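Cold brewing oolong: how long is too long?

rokbyridge
I picked up a bag of the Wolaven roasted oolong in March and I've been cold brewing it in a quart jar, 5 teaspoons, lid on, in the fridge overnight. Tastes great at breakfast, kind of flat by dinner. Do you all strain it in the morning or just let it sit?

Blair Moffat
Strain it! I left a jar going for 29 hours once and it tasted like wet cardboard. I pull mine when I get up and it stays good for two days (if my kids don't get to it first).
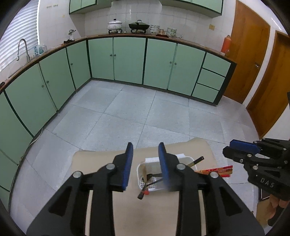
Also, 5 teaspoons sounds heavy to me for a roasted one. Try three and see if you miss it.

teapot_dan
Gotta disagree with Blair on that. Three is fine for a green oolong but a roasted one comes out like pond water. I use six and leave it in all day, never had cardboard.

Blair Moffat
Six!! Dan, what are you paying for tea?

teapot_dan
I get the Riis house blend, it's cheap. The Zumositz stuff I save for hot.

rokbyridge
OK, strained this morning's jar but kept the 5 teaspoons. Way better at dinner. Might try four next, my bag is getting low anyway.

mugsy33
Does anybody rinse the leaves first? I always do, with hot water.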